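May 8, 2020

Slept badly, got up at five, lay on the kitchen floor for a bit to see if it helped my back. It did not, and I found a raisin.

Day whatever of the sourdough. I have now produced 3 loaves that could be used to hold open a fire door. Sidra Rajput sent a picture of hers with a crumb like lace curtains and the caption "it's really very forgiving." Mine is not forgiving. Mine holds a grudge. I fed it anyway, half a cup of flour and half a cup of water, and wrote the time on a strip of masking tape like a nurse.

The flour situation: Kasten had bread flour on Tuesday, limit two bags, and I stood on my piece of blue tape on the floor for twenty minutes feeling like an actor who'd forgotten his line. The man in front of me bought eleven cans of water chestnuts and nothing else. I have been thinking about him more than I think about my own brother.

Called Mom. She has decided to cut her own bangs. We discussed it for forty minutes and she'd already done it before I picked up.

Work was three calls and a nap. Usman Sial muted himself for his entire presentation and we all let him get to slide four, partly from tact, partly because it was peaceful. Then Wajid Satti asked if we could "circle back to morale," so we did, and it was where we'd left it. I ate cereal off camera. I think I was off camera.

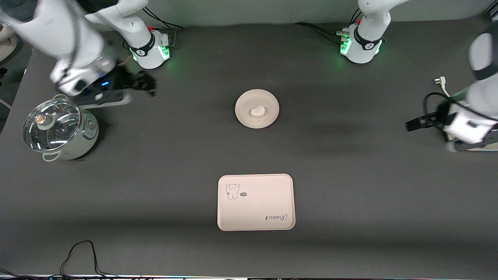
**Bread, cont.**

Went with the Plilteck method this time, the one from the forum, where you leave the dough alone for most of the day and fold it only when you remember. I remembered twice. Whoever wrote it up says to bake when the dough "feels alive and confident." I poked it and it sighed. I don't know that I'd call that confident.

Numbers, so I can blame something specific later: 546 grams of flour, 300 of water to start and then more when it looked like gravel. I didn't weigh the more. Salt went in late. The Dutch oven is the one Aunt Renny left me, and it weighs as much as Aunt Renny did.

The starter doubled by noon for the first time – I took this as a personal compliment and walked around the apartment with the jar, showing it rooms.

Bujar Golob came by at four and stood down on the sidewalk so we could shout. He's been trading his starter for other people's yeast and now has seven packets and no starter. He wants some of mine. I lowered a jelly jar out the window in a tote bag on a bathrobe belt, which worked until the second floor, where it spun around and hit Mrs. Delacroy's planter. She waved. I think it was a wave.

Baked at 450, lid on for half an hour, lid off until I got nervous. It came out brown and sort of domed on one side, like a hat someone has sat on. Let it cool for ten minutes when the instructions said two hours. Gummy in the middle. Ate four slices standing up with too much butter.

Need: butter, parchment, dish soap, stamps for Mom's card. Call the dentist back if they're even open.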